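The cell at Fusteo was rated for 86 items an hour. It reached 40 in November, and the site manager wrote the second number on the whiteboard in green and left the first one off.

I had been a sorter at Fusteo for 15 years. My title after the change was cell attendant. The pay code was the same. The duties were listed on a single sheet, taped inside the door of the supply cabinet: clear jams, reset after a stop, replace lining, log faults. Sorting was no longer on the sheet.

The cell came from Rellel in 2 crates. Assembly took one shift. The rail went in first, then the base plates, then the arms, which had been packed with their joints folded. The Rellel technician ran the cables, set the joint limits from a laptop, and asked where we wanted the bin. I said on the right. All of us on the line had thrown to the right. He moved the bin and typed for a while.

Training the cell required a person. The person put an item on the floor of the box, stepped back, and waited for a tone. The arms closed in, one of them lifted, and the item either went over the rim or did not. The person then pressed a key: 1 for good, 0 for bad. I pressed keys for most of a month. The software changed its approach in small steps that I could not always see. On bottles it had started by pinching the cap. Later it took the body lower down, where I would have taken it.

The linings were part of the procedure. Rellel wanted the walls and floor of the box changed at intervals so the system would not come to depend on one background. They sent rolls of printed paper. I cut it to size with a drywall knife and fixed it with double-sided tape. A plain gray held for a week, then a brick print, then stripes. When the stripes went up, the cell missed everything for a morning and then recovered. I logged it as a background fault, cleared.

The woman who had worked the station across from mine for nine years was moved to the Hanrahan site, which still sorted by hand. She came back once to collect her boots. She watched the cell run through a tray of cans and asked what it did with glass.

"Stops," I said. "Then I take the glass out."

"So you still do the glass."

"I do the glass."

She held the boots by the laces and watched one more cycle. Then she said the wallpaper was the same as her aunt's front hall – brown medallions, floor to ceiling – and that the hall had always made her dizzy. I told her the arms were fine with it. She signed the visitor sheet and left by the loading door.

On the line there had been a rhythm, and talk fitted into it. You could tell a story in pieces between armloads and the others would hold your place. The cell had tones. One for ready, one for done, a lower one for fault. After the second week I heard them in the kitchen at home, in the refrigerator and the microwave, and turned around each time with my hand out for the key.

The Trernaditz contract was decided on throughput. The manager asked me to stay past six and run the cell without stops for as long as it would go. I loaded the tray with cartons and soft drink bottles and kept the glass in a bucket by my foot. It ran for up to ten minutes at a stretch. Between stretches I opened the panel, checked the wrist lights for green, and closed it again.

At 8:20 the fault tone sounded. The arms had gone to their hold position, grippers nearly together at the back of the box. The log said the next item could not be located. I looked at the tray. I had forgotten to fill it.

I could have filled it. I had a bottle in my left hand, clear plastic, picked up without thinking. I reached in past the right arm and dropped it into the bin, the way I had dropped every other one, and it went in among the other items and stayed there.

The counter on the laptop did not change. I entered the stop as operator delay, two minutes, and took the form from the cabinet. It asked for the state of the cell at the time of the fault. I attached the still and went to fill the tray.

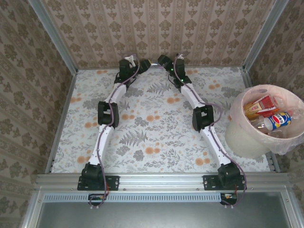 *Cell at hold, fern floor lining, bin on the right.*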